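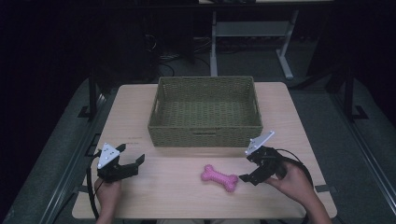 Joar Moen
Staff Writer, Schools and Campus

Filed under: Student Life / Clubs & Competitions

Search this site Enter keywords Go

The robotics club at Udemdale Technical College has spent its summer putting away dog toys. The dog, a member's beagle mix, has not been consulted.

The job is the club's entry in the Brerutum Tidy-Up, a regional student contest in which a robot has to clear household objects from a table into a container it has never met before. Teams train their robots on recordings of people doing the same chore by hand, so a student stands at a table holding a gripper in each fist and puts a pink rubber bone in a woven basket. Then the student takes it out and does it again.

"My mother asked what I was learning at college," said Anas El Fassi, a second-year student who has logged more sessions than anyone else in the club. "I told her cleaning. She'd like to see some evidence."

The club has 18 members this year and got its start on the project in March, when the contest rules came out and the first table turned out to be too tall for half of them. The current setup has cabled grippers with white marker plates on top, which let the software work out where each hand is. Members take turns in shifts of 46 minutes, a figure reached after what club president Soledad Pennington described as "a negotiation." 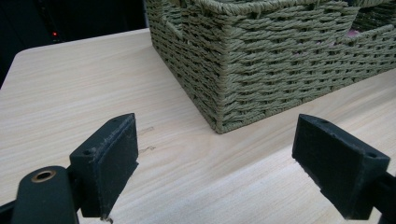

The bone was chosen over a tennis ball, a sock and a coffee mug that did not survive its tryout. Its knobs give the fingers something to hold, but it rarely lies the same way from one drop to the next, and Pennington said that is the appeal. The contest judges place the objects themselves and are rumored to enjoy it.

Sándor Kiss, who teaches the college's controls course and signs the club's room forms, said the recordings so far are good but a little too graceful. Students who have practiced for weeks stop making mistakes, and the robot then has no idea what to do after one. He has asked for fumbles. The first batch was rejected as overacted.

"You could tell they were doing it on purpose," Kiss said. "One of them gasped."

The robot itself, named Kilari after a vote that went to 3 rounds, will be trained on the summer's work before the regional meet at Baptiste Hall. Last year's entry scored 79 points and finished behind a team whose robot spent much of its final run facing the wall. The club has filed a polite question about the scoring.

Demetrius Pennington, Soledad's younger brother and a first-year student, joined in the spring and was put on basket duty, meaning he sets the basket back in its starting place between takes. He said he was told the post would lead to bigger things. Asked when, he said he was told that, too, but it keeps getting moved.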